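Ticket 300 - Farkdale open day, two-arm demo table
Opened September 20, 2025. Status: monitoring

Left arm faulted on joint limit during the second visitor run. Log shows 8 retries, then a hold. Restarted the Oltow controller, re-homed both arms, lowered speed. No fault since - cause not confirmed.

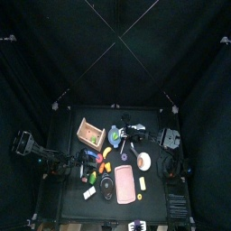
Both arms over the toy kitchen set, black fabric enclosure clamped up.

Contact Plurkley Support | © Plurkley | Back to top

Comments (2)
oltow_user: Same fault in February. Re-homing held.
bench8: Which firmware?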